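Home›
JOBS›
Staff Writer, Reality TV and Celebrity News (Remote)

Prendergast is looking for a staff writer to cover reality television and the people who appear on it. The site publishes cast profiles, episode recaps and short news items for readers in the United States and Canada. The job is remote and full time, 32 hours a week, with one evening shift on Wednesday during the season.

You will start with two shows. Flastinau is a survival series now in its fourth season, and Usoretti follows a family restaurant over a year. Both get a lot of search traffic the morning after an episode, so recaps need to be filed by 7 a.m. Eastern.

What you will do

Write three or four items a day, most of them between 300 and 600 words. Update older cast profiles when someone marries, moves, leaves a show or starts a business. Check each claim about a person's health, income or family against a named source before it goes up. Answer correction requests from readers within one working day.

We do not publish net worth estimates without a source, and we do not report injuries from social media comments alone. Writers who have worked at other entertainment sites sometimes find this slow at first.

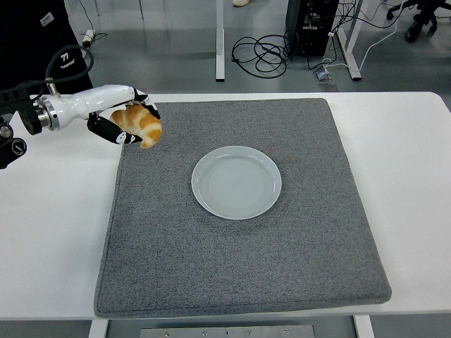 What we are looking for

At least a year of paid writing, in any field. Clean copy on a short deadline. You should be able to watch a full episode and take usable notes without pausing it every minute. Knowledge of either show is helpful but not required. Experience with the Bravalby publishing system is a plus, and we will train you if you have not used it.

Pay and benefits

Pay is $33 an hour. Health coverage begins after the first month. You get 19 paid days off a year plus federal holidays. Streaming subscriptions needed for the work are paid by us.

How to apply

Send a resume, two published pieces and a 200-word recap of any reality episode you watched this month. Use the form on the Jobs page and put reference number 79 in the subject line. Applications close at the end of June. The writing test is paid and takes two hours.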